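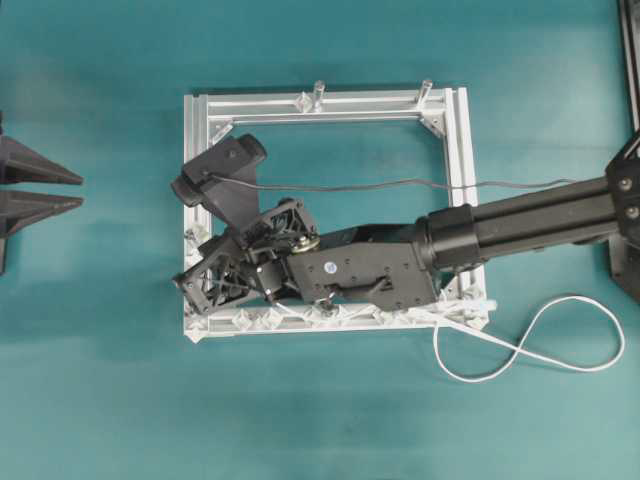 Shared rulebook for bench robots goes live, and labs are keen

Jun 22, 2026

If you have ever tried to repeat another lab's robot arm test and got nowhere near their results, there is good news. The Durell Bench Code, a free set of working rules for small robot arms used on tabletops, is out in its first full edition, and it's a cracking read for anyone who spends their days around grippers and cables.

The code runs to 31 pages and is written in plain language from start to finish. It covers how a bench should be laid out, how cables ought to be run, what to write down before each session and when to stop the arm. It was drawn up by a working group with members from Davano, which builds test benches, and Datico, which looks after records for several university labs. The two had been keeping separate checklists for years and found that most of the items matched.

A draft went out for comment last September and the response was huge. The group received 373 comments, many of them from technicians who run the arms every day, and a good number of those have made it into the final text almost word for word. The section on cables has grown the most. It now asks for a slack check at the far end of the arm's reach as well as at rest, with the wrist turned fully each way, and it has separate advice for cables that travel along the arm and cables that lie on the work surface. Loose loops on the surface are to be noted in the session record and kept outside the marked working area wherever the set-up allows.

There is plenty on test pieces too. Open frames made from aluminium extrusion get a section to themselves, as so many labs use them for assembly work. The code asks that every clip, bracket and peg fitted to a frame is listed, along with its position, before the arm is switched on. Printed parts need a version number, so that a lab repeating the work can print the same shape. Small change, big difference! Anyone who has spent an afternoon chasing a fault only to find they had the wrong clip will be cheering that one on.

Wrist cameras come next. Labs are asked to record the mounting angle and to check the fixings at the start of each session, and to repeat the check after any knock, however light. Where two grippers share a bench, the code sets 2 levels of care: one for arms that can never meet, and a stricter one for arms whose reach overlaps. The stricter level calls for a slow trial run of every new movement with a person at the stop button.

Modise, the training group that tried out the draft on its own benches, logged 970 sessions under the new rules. Its report says the paperwork felt slow for the first few days and then became habit, and that new starters took to it faster than old hands. The group liked the one-page start-up sheet so much that it has had copies laminated for every bench.

Following the code is voluntary and there is no badge or certificate attached. Labs can use all of it or borrow the sections they need, and they are welcome to translate it. The full text and the start-up sheet are free to download from the Durell project pages, where comments for the second edition are already open. Notes on soft grippers are especially wanted.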